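Flirkano Folding Step Stool, two months in

I'm five foot one and our kitchen cabinets were clearly hung by a giant, so I had been climbing on a dining chair for years before my friend Najwa put her foot down and told me to buy a proper stool.
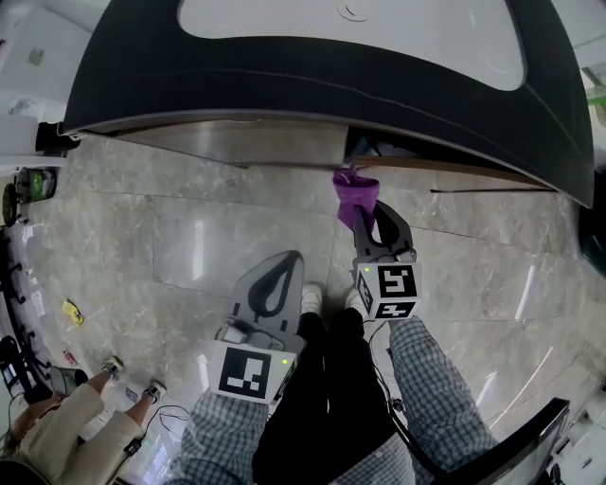 First impressions

It came fully assembled, bless them, and it opens with one good tug. The two steps are nice and deep - my whole foot fits, slippers and all - and the rubber on top has a grip I trust, even when I'm reaching for the big soup pot at Thanksgiving.

Living with it

I do wish it folded a little flatter! Ours lives beside the fridge and pokes out just enough to catch my hip. The hinge squeaked the first week too, but a drop of oil took care of that. My old Zoron stool wobbled from day one, and this one hasn't budged yet.

Would I buy it again? Yes, and I've already ordered a second one for the laundry room, in the blue this time.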